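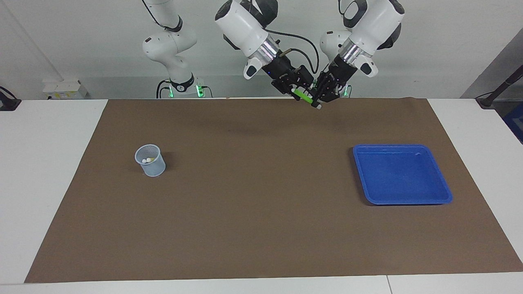

Hi Ursina,

You asked for the spring report "in whatever form gets it to me soonest," so I'm writing it the way I'd tell it to you over the phone, with a few headings so you can find the money part. It covers everything from January through the end of May for the adult beginner swimming program at the Kiltcombe pool. The budget sheet is attached separately and matches what I say further down (I hope! Hermine checked it twice).

## Where we are

The program is running, it's full, and we have a waiting list. We opened with 30 places and all of them went before the second flyer was even printed, mostly through the library and the bus drivers' break room in Batton, where somebody's sister-in-law pinned up a photocopy of the first one. The second flyer is still in a box under my desk. I'd like to use it in the fall with a sticker over the dates, if you don't mind it looking a little homemade.

Attendance from January to May came to 363 swimmer visits. That's lower than what I put in the application. I'd worked that number out as if people would come every single week, and adults with jobs and kids and bad knees don't do that. February was the low point, with the flu and then the week the parking lot was a sheet of ice. April and May were much better, and May was the best month we've had.

Eight people have left. Two of those moved away, one had surgery and wants her place back in the fall, and the others stopped answering. I did call each of them. One gentleman told me very politely that he'd found out he just doesn't like water, and I wrote that down under "reason for leaving" exactly as he said it. All of the places were filled again from the waiting list, although the later ones came in at a point when the rest of the group was already putting their faces in, and that was awkward for them. More about that under problems.

## What the lessons look like now

We started with one group and one teacher, as planned. By the third week Hermine came to me and said it couldn't go on like that, and she was right. There were people in there who could already float and were a bit bored, and there were people holding on to the gutter with both hands who hadn't let go since they came down the ladder. She was swimming back and forth between the ends like a ferry.

So we split into 2 groups. Hermine Schwaiger kept the nervous beginners, and Edmund Czerwiński took on the ones who were ready to move. Edmund taught high school swimming for years and I was a little worried he'd bark at people, but he's very easygoing with adults and they adore him. He does have them doing more kicking than they'd like.

The first group stays in the shallow end for as long as they need. Hermine spends a lot of time on breathing out, just blowing bubbles with your mouth under, then mouth and nose, then the whole face. It looks like nothing from the bleachers. She tells me it's most of the job. Once somebody can breathe out calmly and stand back up from a float without panicking, she starts them on pushing off from the wall, and when they're comfortable gliding she asks them (she doesn't tell them) whether they'd like to try a session with Edmund. Some have said no and stayed put, and that's fine with all of us.

The second group works on backstroke first and then a kind of relaxed breaststroke. Edmund held off on freestyle because the breathing gets people discouraged. In May he let the ones who'd been pestering him about it have a go, and there was a lot of coughing and a lot of laughing!

I sat in on most sessions and I've started getting in the water with the first group, which I hadn't planned. It helps when someone wants company walking out to where it's chest deep.

## Pool time

This is where I spent more of my energy than I ever expected to. The application said we'd have the evening slot from 8 until closing, and we did have it, through January. Then the water polo club asked for half the pool on the same evening, and the manager said yes to them without realizing what it would mean for us. Have you ever tried to teach a frightened person to float next to a water polo practice? The waves alone! We lost a couple of people's confidence that month and it took a while to get it back.

Balthasar Berchtold, who manages the pool, was good about it once I got him to come stand on the deck and watch. He moved the polo players to the early evening and gave us the water to ourselves, with the lane ropes out, for the rest of the season. It's in writing now, for the fall too. I've put a copy of his letter in with the receipts.

He also agreed to turn up the heat in the teaching end on our nights. It's a small thing on paper, but people who are scared hold themselves stiff, and people who are cold hold themselves stiff, and together it's hopeless. I'm convinced a good part of the improvement in April came from that thermostat. I can't prove it.

## Money

We're under on teaching, over on equipment, and right on the line for pool hire.

Teaching came in under because Edmund started later than the budget assumed a second teacher would, and because one session in February was canceled for the ice and we didn't pay for it. I'd like to carry the difference over and spend it on an extra catch-up session before the fall term, if your rules allow it. Let me know.

Equipment went over. We ordered kickboards, foam belts, and a batch of goggles from Perkisport. The kickboards and belts are great and have held up. The goggles were the inexpensive kind and I wish I'd listened to Edmund, who said to get fewer and better ones. The straps slid, they leaked, and a leaky pair of goggles is worse than none at all when you're just learning to trust the water. Perkisport took the unopened ones back and gave us credit, and we used it toward a better pair in several sizes. The difference is what you see on the equipment line.

Bus fares: hardly anyone claimed them. I put it on the flyer and said it out loud in the first week, and I think people were embarrassed to come up to me in front of the others. Rosine Roussel at the front desk had the idea of keeping the claim forms next to the sign-in sheet with an envelope, so you can fill one out and drop it in without talking to anyone. We began that in May and claims went up right away. I'd ask you to leave that line as it is for the fall, even though it looks underspent now.

## Problems, besides the goggles

**Late joiners.** When somebody leaves and we pull a name from the waiting list, the new person walks into a group that already knows each other and already knows how to float. Hermine and I would like to stop filling places after the fourth week and hold those names for the next term. It means our attendance will sag toward the end of a term, and I want to tell you that ahead of time so it doesn't look like a drop-off in the numbers.

**The changing rooms.** I heard about this more than anything else. They're open-plan, with a row of hooks, and for a lot of adults who haven't been in a swimsuit since they were twelve that's the hardest part of the whole evening. Balthasar found some shower curtains and put up a rail along one side. It isn't pretty. It helped. The women's side has it, and the men's side will have it before September.

**Swimwear.** I had an idea in my head of what people would turn up in and I was wrong about it. We have swimmers in leggings, in long sleeves, in a T-shirt over everything. The pool rules on the wall said no T-shirts, and I asked for an exception on our nights and got it. The sign has been changed. Edmund says a wet cotton T-shirt is like swimming with a shopping bag on, so he's collected some proper long-sleeved swim tops for people to borrow.

**Paperwork.** The health form is too long. It's the city's form and I can't shorten it, but I've started going through it with people in person on the first night, and we get fewer blanks that way.

## A few things people said

You mentioned the Zwahlen trustees like to hear from the swimmers directly. I asked for comments on cards and took the names off.

> "I sat by the pool at every vacation with my kids and said I had a headache. This summer I'm going in."

> "Please tell Hermine I did the floating at my cousin's house and my cousin took a video."

> "The water is warmer now. Thank you. The showers are not."

> "I didn't think I'd like the kicking and I still don't."

I've passed the one about the showers on to Balthasar.

## What's next

The pool closes in July for its yearly maintenance, so there's nothing in the water until September. Before it closes we're going to run one open evening where swimmers can bring a family member, no teaching, just being in the pool. That was requested by so many people that I couldn't say no, and Balthasar isn't charging us for it.

For the fall I'm planning the same 30 places, in two groups from the start, with both teachers signed on for the whole term. Everyone on the waiting list gets a call from me in August. I'd also like to try a short course in Batton if their school pool has a free evening. I've spoken to the school once, and they were friendly and said to call again after graduation, so I can't promise you anything there yet.

Questions I still need answers to from your side:

- Can the unspent teaching money go to a catch-up session in late August or September?
- Is it all right to stop filling empty places after week four?
- Do you need the original receipts, or are scans okay?

If you want to come by and see it, the open evening would be a nice one. Bring a suit if you like! Rosine has towels at the desk, and the side entrance is the one to use because the front doors lock at seven.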